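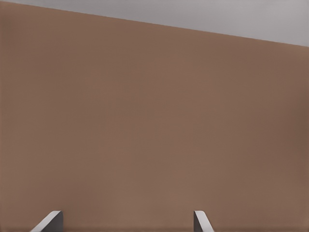

4. Mounting the Vodora wall shelf

Read section 3 first if you havent found your studs yet. Two people for steps 4 on. Level, pencil, drill, the bag of long screws (bag B, not the short ones).

1. Tape the paper template to the wall. Top edge level. Check it twice.

2. Mark the four holes through the template. Take template down, keep it for the second shelf.

3. Drill. Stud = pilot hole only. Drywall = full size hole plus the anchors from bag C.

CAUTION: Turn off power to any outlet directly above or below where you are drilling.

4. Hold the rail up, start all four screws by hand. Leave them loose.

5. Level again, then tighten. Outside screws first. Stop when the rail stops moving, anchors will strip if you keep going.

6. Hang shelf on rail, push back untill both clips click. Pull down gently on front edge. Any wobble, take it off and go back to 5.

Note: Rails from the older Irkley kit look the same but the holes are 24 mm off. Dont mix.

Note: Wait 24 hours before loading if you used wall filler.

CAUTION: Max load 100 lb on studs. Drywall anchors only, stay well under that. No climbing, no hanging from it.

Missing screws: ask for parts kit 442. Rev. May 2026, S. Ghorbani

Go on to section 5, Doors and hinges.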